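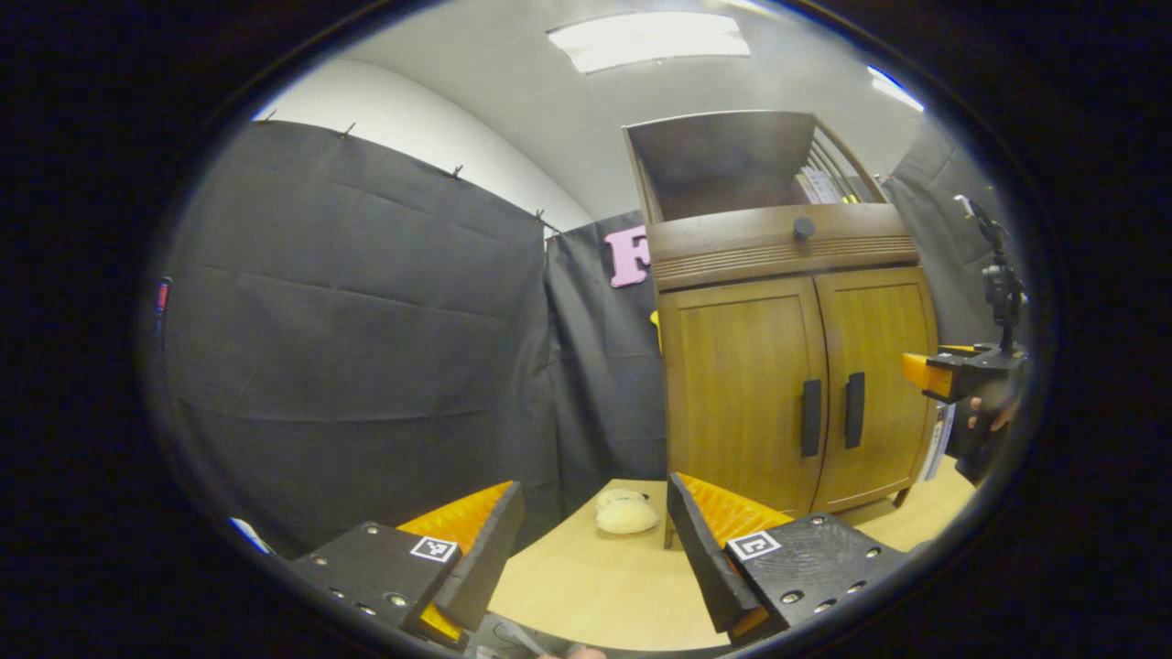 Un lecteur de Nirkcombe demande s'il faut vraiment nettoyer les doigts d'une pince entre deux objets, lorsque le premier est un aliment et le second un simple ustensile. La réponse est oui, et la règle vaut pour les pinces tenues à la main comme pour celles montées sur un bras.

Les recommandations ci-après reprennent la fiche 2365 de l'atelier domestique Ralach, dans sa version du 24 juin 2023.

Avant la séance

Dégager le plan de travail et essuyer sa surface avec un chiffon humide bien essoré. Contrôler le serrage des vis et la tenue des patins. Tout patin fendu ou décollé est remplacé par paire, jamais isolément. Les marqueurs collés sur les doigts doivent rester plans et propres ; on les essuie à sec, car l'alcool ternit l'impression.

Pendant la manipulation

Un objet souple se saisit avec une ouverture à peine supérieure à sa largeur, puis se serre progressivement. Lorsque deux pinces travaillent sur la même table, une seule entre dans la zone de prise à la fois, sauf si l'exercice prévoit un passage de l'une à l'autre. Les câbles passent en arrière des doigts et ne traînent pas sur le plateau. Les portes et tiroirs des meubles voisins demeurent fermés tant qu'ils ne font pas partie de la tâche.

Aliments

Les denrées manipulées à la pince ne sont pas remises à la consommation. Les patins striés retiennent les miettes : les brosser à sec, puis les laver à l'eau tiède savonneuse et laisser sécher 9 heures avant remontage. Le produit Garkon, destiné aux surfaces métalliques, est proscrit sur les patins.

Rangement

Les pinces se rangent mâchoires ouvertes, à 5 centimètres au moins l'une de l'autre. Le carnet d'entretien Nautiyal est rempli le jour même, avec mention des pièces changées. Il est conservé deux ans. La prochaine révision de la fiche est prévue en janvier.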